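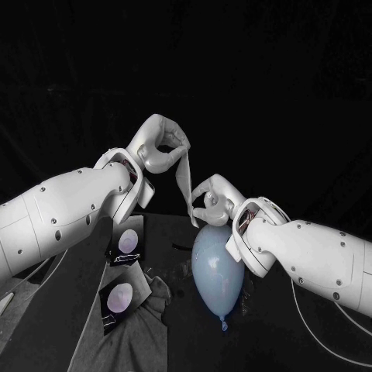 Setting up a two-arm bench at home or in the shed: what to buy, what to skip, what to save for

Posted 24 August 2022 by Hammad Tarar

I love this stuff and I want more people to have a go at it. A pair of arms with proper fingered hands used to be something only a university could get its mitts on, and now small workshops are putting money aside for them the way they would for a decent lathe. If you're one of those people, good on you! Before you sign anything, have a read through these. Most of them cost me a weekend to learn.

Start with the job, then the hands

Write down the fiddliest thing you want done and shop for that. Picking up a strip of paper by its top edge asks for a fingertip pinch. Shifting jars asks for a wide grip and a bit of muscle. Hands with jointed fingers and a thumb are wonderful for mixed craft work, but if all your jobs are boxes, a plain two-jaw gripper will do it for a fraction of the price and you can put the difference into the bench.

Ask the seller what a replacement finger costs and how long it takes to arrive. Fingers are what cop the knocks. I budget for one spare set from day one.

Buy the bench before the arms

I bought mine after, and it was the wrong way round. Two arms swinging about will find every wobble in a cheap trestle table. Ours is a Grurnero workbench, second-hand, bolted to the wall studs at the back, and it hasn't budged. Go dark and matte on the top if you can. Pale pieces show up nicely against it, for you and for any camera you add later, and you get less glare off shiny things like balloons.

A black curtain behind the bench does the same for the background. Any fabric shop will have the blackout stuff on a roll. Measure your drop, add a bit for the hem, done.

Budget lines people forget

My own list for the first year, arms aside, came to $732. In it were:

Cable clips and sleeving, a good big bag
A power board with its own switch, mounted where you can slap it off
A small driver set that fits the screws on the arm shells (check the size, mine were odd)
Soft cloths
Practice materials
A spare set of fingers

Atif Naqvi, who shares the shed with me, wanted a $300 allowance for "things we haven't thought of". I grumbled. We spent $200 of it by January, mostly on longer leads and a second power supply, so he gets to be smug about it.

Cables deserve their own paragraph

Run every arm through its full reach by hand, powered down, and watch what the leads do. Leave enough slack for the furthest stretch and clip the rest back to the bench edge. White cables on a dark top are easy to see, a nice accident if yours come that way. Have a look at the wrists too. Some designs leave a bit of wiring exposed there, so keep ribbon, string and loose threads well clear of it.

Cheap things to practise on

You don't need fancy test pieces. Balloons are brilliant! They're light, they roll away if you're clumsy, and they tell you very quickly if your grip is too hard. Blow them up a bit soft to begin with. Paper strips are great for two-handed work, one hand holding and the other guiding. Printed cards are handy for laying flat on the bench and sliding about, and a scrunched-up cloth is a tougher customer than it looks, as you'll find when you ask a robot to pick one up.

Keep it all in one tub. We use an Orkberg drawer unit now, but an ice cream container did the job for months.

New or used?

Used can be a cracking deal if you see it move first. Ask for both arms to be run slowly through every joint while you listen. Check the shells for cracks along the seams and make sure no screws are missing. With a matched pair, ask whether they've always been together. My left arm is a Virk replacement and the calibration took me 2 goes to get right.

If the seller has a Standby plan (ours is a yearly cover for loan parts), read what's left out. Ours doesn't include hands, so the finger money stays in its own envelope.

Next month I'll put up the bench drawings, with the bolt pattern and the curtain rail. Send me your measurements if you'd like me to check them before you start drilling.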